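Bodside Technical College, Robotics Lab II
Handout 7: Grasp approach and lift in simulation
Revised Dec 9, 2023

This handout goes with the second half of the lab project. It assumes that your team has a working install of the simulator and has passed the joint limits check from Handout 6. If the check still fails, fix that first. Nothing below will work on an arm that stops short of its commanded position.

## 1. Task

The robot is a two-arm model working at a table in the Stedholm house scene. The target object is the phone. Your controller must bring one gripper to the phone, close on it, and raise it clear of the table. The other arm may be parked or used, as your team prefers, but it must not touch the table or anything on it.

The scene file is locked. Do not move the table, resize the phone, or change the friction values. Submissions are run against our copy of the scene, so local edits will only make your own results misleading.

## 2. Frames

Three coordinate frames matter:

- **World frame.** Fixed to the house floor. Z is up.
- **Base frame.** Fixed to the robot body. All arm commands are given in this frame.
- **Tool frame.** Fixed to each gripper, with the origin midway between the fingertips. Z points out of the palm and X points from one finger to the other.

The object pose comes to you in the world frame. The most common error last January was to pass it straight to the arm without converting it to the base frame. The arm then moves smoothly to the wrong place, and the log reports no fault.

A second error is to treat the phone's own axes as if they matched the tool frame. The phone model has its Y axis running from the screen end toward the keyboard end. Its yaw is given about world Z. Check the sign on paper before you write any code. 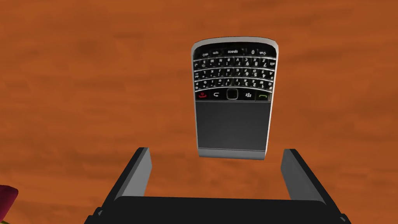
## 3. Approach

Split the approach into two moves. The first goes to a pre-grasp pose, offset from the grasp pose along tool Z. The second is a straight line from pre-grasp to grasp at low speed.

Keep the gripper at full opening for both moves. The phone is narrow compared with the opening, but the margin on each side shrinks quickly with yaw error. For a phone of width w and length of overlap d between fingers and phone, a yaw error of θ makes the apparent width

 w' = w cos θ + d sin θ

Compute w' for your worst measured yaw error and compare it with the opening. If the difference is small, correct the yaw at pre-grasp, where there is still room to turn. Do not correct it during the straight line move. A finger that turns while next to the phone will push it, and the pose you planned against is then out of date.

The height of the fingertips above the table also needs care. Too high and the fingers close over the top face of the phone. Too low and they meet the table, which the contact solver handles badly: the arm will shake, and the phone may jump. Start high and come down in small steps until the contact log shows side contact only.

## 4. Closing and lift

Close under force control. Position control is allowed, but it tends to fail here: the phone is rigid, so any commanded width below the true width produces a large force within one time step.

Recommended order:

1. Confirm that the tool frame has stopped moving.
2. Close at constant speed until both fingers report contact.
3. Switch to the force setpoint.
4. Hold for 200 time steps.
5. Lift along world Z.

Step 4 looks like wasted time and teams often cut it. The two fingers rarely make contact in the same step, and the phone slides a little until the forces balance. If the lift starts during that slide, the phone rotates about the line between the contact points and the heavy end drops.
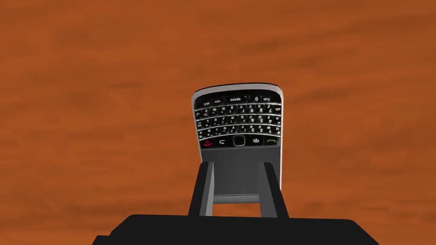 Check the grasp during the lift by comparing the phone pose with the tool pose at each step. The relative transform should stay constant after the hold. Plot it. A slow drift means that the normal force is too low. A sudden change means lost contact, or contact with something else.

The grasp point along the length of the phone is your choice, and you must defend it in the report. Gripping near one end is easier to reach but leaves a moment about the contact line equal to

 M = m g r

where r is the horizontal distance from the contact line to the center of mass. Friction at the finger pads has to resist this moment as well as the weight. State your value of r and show that the pads can carry the result.

## 5. Whole-arm motion

A gripper view tells you very little about the rest of the robot. Before you submit, replay at least one full run from the body view and look at both arms, the wrists, and the distance to the furniture. Elbow collisions are the usual surprise.

The table carries other items besides the phone, including a plate and a potted plant. Use the supplied collision shapes for them. They are simple boxes and cylinders, slightly larger than the objects, and your planner should treat them as solid. The chair has a collision shape too, and so does the banister.
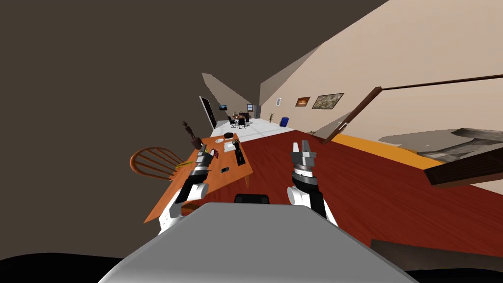 The planner from the Bortolotti toolbox is installed on the lab machines and may be used without changes. If you write your own, include a note on how it handles joint limits. Either way, set the random seed and record it. Run 3934 in the shared archive is a full pass with the stock planner and can be used to test your log reader. Run 852 is a failed lift with clear drift in the relative transform — compare the two plots before you look at your own.

One point on orientation. The body view follows the robot body, including any tilt in it, so a level table may look steep on screen. Take angles from the pose log and never from the rendered view.

## 6. Report

Submit one PDF per team and one folder with code and logs. The report should contain:

- the transform chain from world to tool, written out in full
- the value of w' and how the yaw error was measured
- contact force against time for both fingers, on one plot
- the relative transform during the lift
- the grasp point, the value of r, and the friction argument
- one failed run and what caused it

The failed run is graded on the same scale as the rest. A cause supported by log data gets full credit even if your final controller still fails now and then.

The project is worth 51 points. Late work follows the rule on the course page. Teams going on to the Dranmont hardware session in January must also hand in a signed safety sheet, and their controller must include the speed cap from Handout 5. Code without the cap will not be loaded on the real arm.

## 7. Reading

Review the course notes on rigid transforms and on Coulomb friction. The section on soft finger contact is optional, but it gives a better model for the moment in Section 4 than two point contacts do.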